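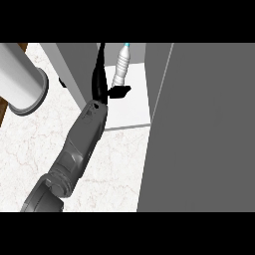

Simulated arm with its gripper beside a capped plastic bottle, Pruvik task editor

Setting up a bottle grasp in Pruvik

Pruvik is a paid simulation package for planning and testing arm motions before they are run on hardware. This page covers one task, a single-arm grasp of an upright bottle on a shelf. It assumes the package is installed and an arm model is loaded. Tested by Dorian Coste on the October release.

1. Open the task editor and load the kitchen scene. Set the physics step to 5 ms.

2. Select the bottle and open Properties. Enter a mass of 310 g. The default value is for an empty bottle and gives contact forces that are too low.

3. Set the approach path. Use a straight line for the last 28 mm and limit the speed on that segment. Keep the path clear of the panels on both sides of the shelf. The collision check reports the first contact only, so run it again after each correction.

4. Set the grasp height on the body of the bottle, below the neck. A grasp near the cap tips the bottle when the arm retracts.

5. Add a pause between arrival and closing. Without it, leftover wrist motion carries into the first contact and the bottle slides.

6. Run the task once at quarter speed with the contact overlay on. Both fingers should report contact before the lift starts. If only one does, shift the target sideways and repeat.

7. Save the task, then start a batch with random bottle positions. Failed runs are listed by seed number and can be replayed one at a time.

Error 733 during a batch means the solver found no joint solution for the sampled position. Reduce the sampling area or move the arm base.
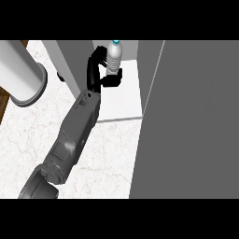 Can a saved task be used with a different gripper?
The path carries over, but the grasp height, closing force and pause must be set again for the new gripper.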